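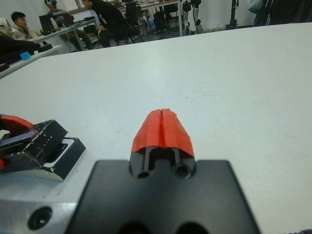

Pindamstead workshop opens second round of example gathering for gripper learning

Idurton, 18th July — The Pindamstead project has begun a second round of recording at its Idurton workshop, in which people guide two-fingered grippers through short handling tasks so that a learning system can be trained on the results. The round will last 30 working days.

Each example consists of a single attempt at a single task, together with the view from a small camera mounted at the wrist and the opening of the fingers at each moment. Attempts that fail are kept and marked as failures. Attempts in which the operator stops part way through are discarded.

The first round, which closed in April, covered 41 tasks. These were mostly picking, placing and turning small objects on a flat white tabletop. Review of the recordings by Ondstead, the partner responsible for training, found that the system performed poorly when the background differed from that of the workshop wall. Recording in the present round is therefore carried out in an ordinary working room, with desks, chairs, laptops and people in view behind the table. Lighting is not evened out between sessions.

The fingertips are red-orange and taper towards the tip. The colour helps the software to find the fingers in the picture against the black body of the gripper. Tips are inspected at the start of each session and replaced when the gripping faces show wear, as a worn tip alters the force needed to hold an object. Every change of tip is entered in the session log.

Tasks in the new round are grouped into 3 sets. The first repeats part of the earlier work, to allow a direct comparison. The second uses small blocks placed at varying distances from the table edge. The third requires 2 grippers to act together, one steadying an object while the other moves it. Operators take a break after each block of recordings and do not work on the third set until they have completed the other two.

Recordings are checked for missing pictures and timing errors before they are passed to Ondstead. Faces of people in the background are blurred at this stage — the unblurred files are then deleted.

Greenberg, which supplies storage for the project, will hold the checked recordings. Access for outside research groups will be considered once the round has closed. Requests should be made in writing to the Pindamstead project office in Idurton, stating the task sets required and the intended use.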